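Conception de jeux de rôle, cours 6
Systèmes de compétences et économie de la magie
Support rédigé par Ermelinda Mota, travaux dirigés assurés par Ulises Salinas

1. Objet de la séance

La séance traite de la répartition des points de progression dans un jeu de rôle à monde ouvert et de ses effets sur la consommation de mana. Les exemples sont tirés de Clullari, le prototype utilisé depuis le début du semestre. La lecture du chapitre sur les courbes d'expérience est supposée faite.

Rappel des notations : N désigne le niveau du personnage, M la réserve de mana, R la régénération par seconde hors combat, C le coût d'un sort. La régénération en combat est notée Rc et vaut un tiers de R dans la configuration par défaut.

2. Réserve, coût et cadence

Un personnage de niveau 1 dispose de 60 points de mana. Un sort d'attaque élémentaire coûte 6 points. En négligeant la régénération, le joueur peut donc lancer dix sorts avant épuisement. Ce rapport M/C, appelé profondeur de réserve, est la première grandeur à relever lorsqu'on analyse une classe de lanceur de sorts.

La profondeur de réserve ne suffit pas à prévoir la durée d'un affrontement. Il faut lui associer le temps d'incantation et le délai de récupération propre à chaque sort. Deux sorts de même coût et de cadences différentes produisent des courbes d'épuisement distinctes, ce que l'on vérifiera en TD avec le tableur Reron. 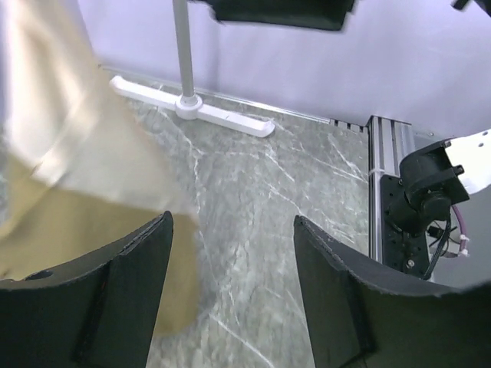 3. Arbres de talents

Clullari comporte 111 talents répartis en 3 branches : Destruction, Altération, Invocation. Chaque talent possède un niveau minimal et, le cas échéant, un talent parent. Le graphe obtenu est acyclique. On distingue :

- les talents passifs, qui modifient une constante (M, R ou C) ;
- les talents actifs, qui ajoutent un sort au répertoire ;
- les talents conditionnels, dont l'effet dépend d'un état du personnage ou de la cible.

Les talents passifs à effet multiplicatif doivent être surveillés. Deux réductions de coût de moitié, appliquées successivement, ramènent C au quart de sa valeur initiale ; additionnées, elles l'annulent. La règle de cumul doit figurer dans le document de conception avant toute saisie de données. Dans la version Hoani du moteur, le cumul est multiplicatif pour les coûts et additif pour la réserve.

Un talent dont le rendement dépasse nettement celui de ses voisins devient un passage obligé. On le repère en comparant, à niveau égal, le nombre de sorts supplémentaires obtenus par point dépensé.
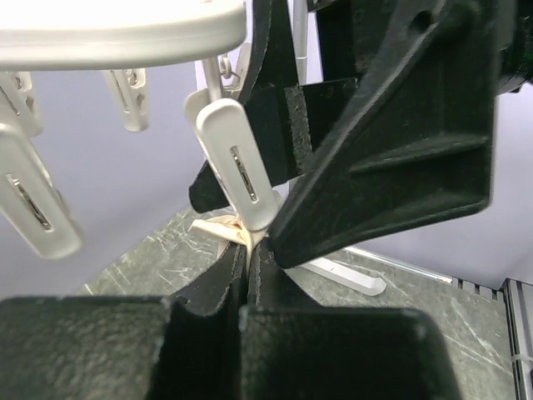 Cette comparaison suppose un profil de joueur fixé. Un lanceur de sorts pur tire parti de toute augmentation de M. Un personnage hybride, qui répartit ses points entre magie et armes de mêlée, atteint rarement le seuil où la régénération compense la dépense. Il convient donc de calculer le rendement pour chaque profil, puis de retenir la valeur la plus basse comme référence d'équilibrage.

4. Redistribution des points

Trois politiques sont courantes : redistribution libre, redistribution payante, absence de redistribution. La deuxième demande un coût indexé sur N, faute de quoi elle devient équivalente à la première en fin de partie. Dans la zone de Jillura, le prototype propose un autel de redistribution dont le prix est linéaire en N. L'étude de ce choix fait l'objet de l'exercice b.

5. Travail à préparer

a) Tracer l'évolution de la réserve sur une minute de combat continu, avec M = 60, C = 6 et R = 3. Utiliser Rc et préciser la cadence retenue.
b) Proposer une fonction de prix pour l'autel et la justifier pour deux profils de joueur.
c) Relever dans la branche Altération les talents passifs portant sur C et indiquer leur ordre d'application.

Les fichiers Reron sont à déposer avant 18 h la veille du TD. Les captures d'écran de tableur ne sont pas acceptées.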